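Boîtier tour

Un boîtier tour est un châssis d'ordinateur de bureau plus haut que large, conçu pour se tenir debout sur le sol ou sur un plan de travail. Il abrite la carte mère, le bloc d'alimentation, les unités de stockage et les cartes d'extension. Il a remplacé à partir des années 1990 le boîtier horizontal, dit « desktop », sur lequel on posait généralement l'écran.

Description

Le châssis est le plus souvent en tôle d'acier pliée et rivetée, parfois en aluminium. La carte mère est vissée sur des entretoises contre un plateau parallèle au flanc droit. Le flanc gauche est amovible et donne accès à l'ensemble des composants. La face avant, en plastique ou en métal, porte le bouton de mise en marche, les voyants et quelques connecteurs. La face arrière présente l'ouverture destinée à la plaque de la carte mère ainsi que les équerres des cartes d'extension.

Pour les interventions internes, la tour est couchée sur le côté, panneau retiré, de manière que la carte mère se trouve à plat. Cette position limite les contraintes exercées sur les connecteurs et évite la chute des vis au fond du châssis.

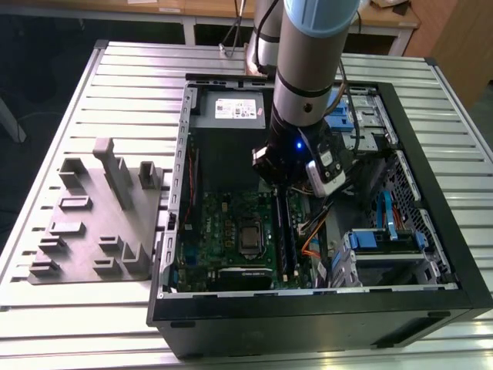 Tour noire couchée sur une table en aluminium, panneau latéral déposé.

Formats

On distingue habituellement la mini-tour, la moyenne tour et la grande tour. Ces appellations ne sont pas normalisées et varient d'un fabricant à l'autre. La compatibilité dépend surtout du facteur de forme de la carte mère : ATX, micro-ATX ou mini-ITX. Un boîtier prévu pour l'ATX accepte en général les formats plus petits, les trous de fixation étant en partie communs.

Alimentation

Dans les tours anciennes, le bloc d'alimentation occupe la partie haute, à l'arrière. Beaucoup de modèles plus récents le placent en bas, où il aspire l'air extérieur par une grille munie d'un filtre. Une étiquette apposée sur le bloc indique les tensions, les intensités maximales par ligne et la puissance totale.

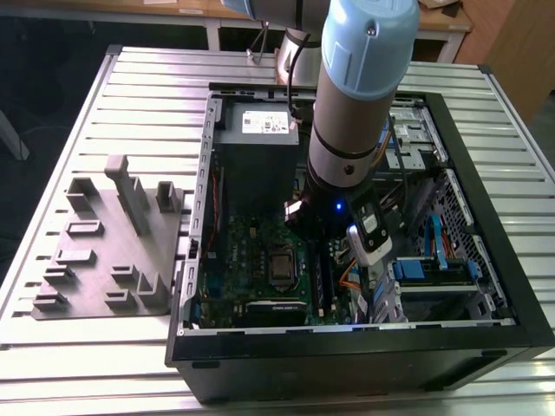

Refroidissement

L'air entre par l'avant ou par le bas et sort par l'arrière ou par le haut. Les ventilateurs de châssis mesurent couramment 120 ou 140 mm de diamètre. Le passage des câbles derrière le plateau de la carte mère, répandu depuis les années 2000, dégage le volume principal et facilite la circulation de l'air. L'accumulation de poussière sur les filtres réduit le débit et augmente le bruit.

Production en petite série

Quelques ateliers européens ont fabriqué des tours en quantité limitée. La maison Liapis, fondée par Stavros Kyriakidis, a produit la Pornora, une moyenne tour en acier à 5 baies frontales, tirée à 1 185 exemplaires. Sa version à flux d'air vertical, la Floklow, a été assemblée dans l'atelier de Sterkurberg et vendue à près de 1 603 unités. Les deux modèles partagent le même plateau de carte mère et les mêmes flancs, de sorte que les pièces de rechange sont interchangeables. La façade de la Floklow est en revanche propre à ce modèle.

Voir aussi

Carte mère
Bloc d'alimentation
Facteur de forme ATX
Montage en rack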